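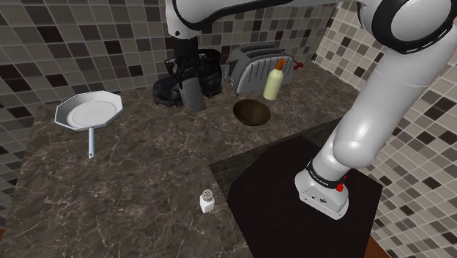 Worktop tips no. 13: getting your money's worth from a tidy-up arm
Fri 13 February

Several of you have written in to ask whether the Treltent countertop service is worth having, and what to do with it once you've signed up. For anyone who missed the leaflet: you describe your kitchen, Treltent builds it on a computer, and a simulated arm practises your clearing up until you are satisfied or bored. Only then do you decide whether to pay for a real one. I have had the trial since last May and am a bit of both.

Start with the worktop, which you choose from a list. I picked a heavily veined marble, on the grounds that I will never own one. Pick something plainer. A silver fork on a white vein is hard enough to find with your own eyes, and you will be squinting at the screen for most of the evening.

Put tall things at the back. The arm comes down from above and likes room for its elbow. A toaster against the wall is fine. A pump bottle in front of the toaster is fine too, until you want toast.

Boxes want to stand square, with a hand's width clear on both sides. If you shove one up against the bread bin, the gripper has nowhere to put its second finger, and you'll get the polite little chime that means it has given up.

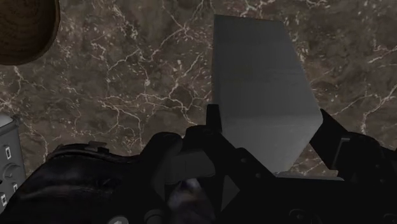
The grey box on the brown marble, with the gripper in close.

Halima Lukumay, who answers the Treltent helpline and has the patience of a slow cooker, passed on a good one: do the awkward item first. Everybody saves it for last, by which time they have tidied everything else into its way. She also suggests writing your jobs as you would for a teenager. 'Move the bowl to the left of the toaster' gets done. 'Sort that lot out' does not.

Don't be precious about what goes on the counter. A kitchen holding only kitchen things is a showroom, and practising in a showroom teaches you very little about a Tuesday. Mine has footwear next to the crockery, and I have stopped apologising to visitors. 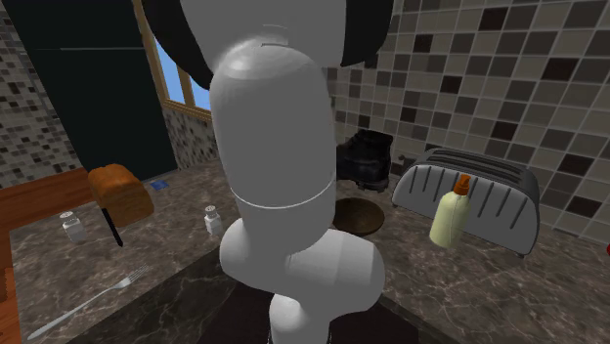 Knives I would leave until you know your way about. The service lets you mark any object as 'hands off', and it takes 2 clicks, so there is no excuse. Forks are a nuisance in their own way – flat, thin and forever at an angle – and I still do them with the slow setting on. Bread is easy. I would happily watch it move bread all day, and on one wet afternoon I did.

Bronisława Kołodziej wrote to say she swapped to the Zismont plan instead, and likes it for the bigger choice of sinks. I tried it for a week. The sinks are indeed splendid, but it kept logging me out halfway through a saucepan.

Saving your layouts: give them proper names. I have one called 'kitchen', one called 'kitchen new' and one called 'kitchen new use this', and I use the first.

The trial runs to 802 moves and then asks for a card number. Undoing a move counts as a move, so think before you undo.

Next time: limescale, and whether the vinegar people are right.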